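Sorting Household Waste in a Shared Student House
Project report for the course Environment and Daily Life
January 2, 2021

1. Introduction

This report is about how students separate their waste at home. I live in a shared house in Wustden, and in my first months there I noticed that the same yoghurt cup could go into three different bins, depending on who was cleaning the kitchen. When I asked my housemates, each of them was sure that his or her way was the correct one. This gave me the idea for the project.

The question of the project is simple: why do people who want to recycle still put things in the wrong bin? I did not want to study people who do not care about the environment. There are already many texts about them. I wanted to look at people who care and make mistakes, because I am one of them.

The town has a bin system with four parts: paper, packaging, food waste and the rest. Glass is brought to containers on the street. The rules are printed on a leaflet that every new resident receives, but in student houses the leaflet often arrives at the name of somebody who moved out long ago. In our house it was lying under the microwave.

2. Background

Before I started, I read what I could find about household waste in small towns. Most of the articles I used were from the course reading list. They agree on some points. People sort better when the bins are close to the place where the waste is made. They sort worse when the rules change often, or when the rules are different from the town where they grew up.

The second point is important for students. In a shared house there can be people from many towns and countries, and each one brings the habits from home. In my home town, for example, all plastic goes together. In Wustden only packaging goes into the packaging bin, and a broken plastic bowl goes to the rest. It took me a long time to accept this, because the material is the same. The logic of the system is who pays for the collection, and not what the object is made of. A resident cannot guess this by looking at the object.

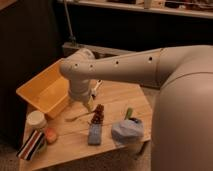 There is also the question of mixed materials. An envelope with a plastic window, a coffee cup with a thin layer inside, a tea bag with a metal clip. The leaflet gives an answer for the envelope (paper) and for the tea bag (food waste, without the clip), but it says nothing about the cup. I called the town office and was told that it goes to the rest. The lady on the phone was friendly and said that she gets this question very often.

3. Method

The project had two parts. The first part was a bin check in two student houses, my own and one in the neighboring street. The check was made once a week for nine weeks, beginning in September. I opened each bin in the kitchen the evening before collection and wrote down which things were in the wrong place. I used gloves and a large plastic sheet on the floor. The residents of both houses knew about the project and agreed to it. They did not know on which days I looked at the packaging bin more carefully than the others, but I think they guessed it after a while.

I did not weigh the waste. At the beginning I planned to do it with a kitchen scale, but the scale was too small for a full bag, and a bag hanging from a luggage scale did not give me a stable number. So the results are about kinds of mistakes, and I can say little about amounts.

The second part was conversations. I spoke with the residents of both houses in the kitchen, usually while they were cooking. I had a short list of questions:

Which bin do you find most difficult?
What do you do when you are not sure?
Did you ever read the leaflet?
Where did you learn to sort?

I did not record the conversations. I made notes directly after. This is a weakness, because my notes are shorter than what the people said, and I probably remembered better the answers which I agree with.

4. Results

4.1 The mistakes in the bins

The food waste bin was the best one in both houses. There were almost only two kinds of mistakes: plastic bags that were sold as compostable, and small stickers on fruit. The compostable bags are a real difficulty. On the package it says that they break down, and in the shop they are next to the normal food waste bags. But the composting plant at Trodovent, where our food waste is brought, does not accept them, because they need more time than the plant gives them. This is written on the leaflet in small letters on the back side.

The paper bin had mostly pizza boxes and paper tissues. Both are made of paper, so the mistake is easy to understand. Baking paper was also there nearly every week. When I told my housemates that baking paper has a coating and belongs to the rest, nobody had known it, me included before the project.

The packaging bin was the most difficult one. People put in things of hard plastic which are not packaging, like a clothes hanger, an old toothbrush and a kitchen spoon. On the other side, real packaging was often missing. Tubes of toothpaste and empty shampoo bottles were in the rest, and I found out that this has a simple reason. There is no packaging bin in the bathroom, and people do not walk with an empty tube to the kitchen.

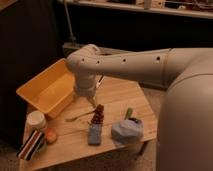 In the second house the residents had put a small box in the bathroom before my project began, and there the tubes and bottles were in the right place in most weeks. This was for me the clearest result of the whole bin check. It is also in agreement with what the articles say about distance.

The bin for the rest was hard to check, because everything in it is mixed and dirty. I found batteries there in two different weeks. Batteries should never go there, and every supermarket in town takes them back.

4.2 The conversations

Almost all residents said that the packaging bin is the most difficult. When they are not sure, they do one of two things. Some put the object in the packaging bin and hope that somebody will sort it later. The others put it in the rest, so that they do not make the recycling dirty. Both groups feel that they act carefully. I found this interesting, because the result is opposite but the thinking is similar.

Few people had read the leaflet. One resident said that she had it on her phone as a photo but never opened it. Most learned to sort from their parents or from the first house they lived in. Several people told me that they do not like to correct a housemate. They take the wrong thing out of the bin quietly and put it in the right one, and so the other person never learns about the mistake. I have done the same many times.

5. A small trial

After the sixth week I made a poster for the kitchen of my own house. I did not copy the leaflet. I used only the things which I had really found in the wrong bin: pizza box, baking paper, toothpaste tube, compostable bag, coffee cup, batteries. Next to each one I wrote the right bin in large letters. The poster was hanging over the bins, at the height of the eyes.

In the last three weeks I found less baking paper, and the pizza boxes were gone from the paper bin completely. The tubes from the bathroom did not change. I cannot say that the poster is the reason, because the residents had also spoken with me at that time, and a person who has just talked about waste for half an hour will be more careful. A better trial would need more houses, and some of them without conversations.

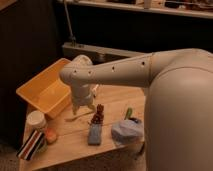

Figure 3. Robot arm over a table with assorted objects.

6. Discussion

The leaflet of the town is correct and complete, but it is organized by bin. A person in the kitchen has an object in the hand and wants to know where it goes. He or she must read four lists to find it. An alphabetical list would be easier. The neighboring town of Enham has such a list on its website, and I used it sometimes myself, although a few of the rules there are different from ours.

I also think that student houses need the information more than one time. Wustden has over 3,000 students, and every fall a part of them moves to a new room. A leaflet that is sent once to an address does not reach them. It could be given together with the room contract, or hang in the kitchen from the beginning.

The limits of the project are clear. Two houses are a very small number. All residents are students and most of them are interested in the environment, so the results do not tell much about families or older people. And I was both a resident and the observer. In my own house I sometimes found my own mistakes, and I wrote them down like the others.

7. Next steps

The poster is still hanging in our kitchen. The second house asked for a copy and will get one with the bathroom things at the top. I would like to repeat the bin check there in spring for a few weeks, this time with a proper scale, which I can borrow from the chemistry department.

Sources used: course reading list, part B; waste leaflet of the town of Wustden; online waste list of the town of Enham; phone call with the town office.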